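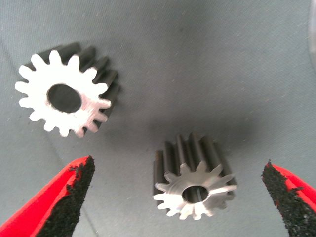 Two metal gears and the open fingers, Saturday, before lunch.

Gear sorter, the Cimcombe workshop gallery

Search the gallery Search Clear

I put on this page a picture from our arm project, with some notes for the members who ask me how it goes. The arm is built by me and Jhair Ayala on the long bench in Bedavley. It has one task: to take a gear from the mat, and to put it in the correct tray. We started in September and we work on it mostly in the evenings.

The view is from the small camera at the wrist, so you look down between the two red fingers. The smaller gear is between them and is not gripped yet. The larger one is farther up, to the left, and its bore is much wider. For our program this is a useful difference, as the outside teeth are dark on both gears and only the end faces are bright.

Notes to the picture

The fingers. Red outside, with rough black pads on the inner sides. The edge of the pads is not nice, I know. Jhair wants to cut new ones with a proper knife and a steel ruler. I would first like to finish the test with these, so that we can compare.

The mat. Grey and matte. My first surface was a shiny shelf, and the lamp made a white spot on it which the program took for a gear face. With the grey one we have no such problem, but every piece of dust is visible and I must wipe it more often than I do.

The light. The upper gear has more of it. The lower one is partly in shadow, and its face looks more grey. I will try a second lamp from the other side.

The program. Jhair calls it Wolatus and I do not know why. It saves 2 pictures for each attempt, one before closing and one after. We have now 162 attempts in the folder. The plan is 3000, but I will be content with less if the list of mistakes stops growing.

Still to do: a softer closing speed, a cover for the cable, and labels on the trays. If somebody has old gears with a small bore, please leave them in the box under the bench.

Kamil Pešek

100 views
2 comments
Share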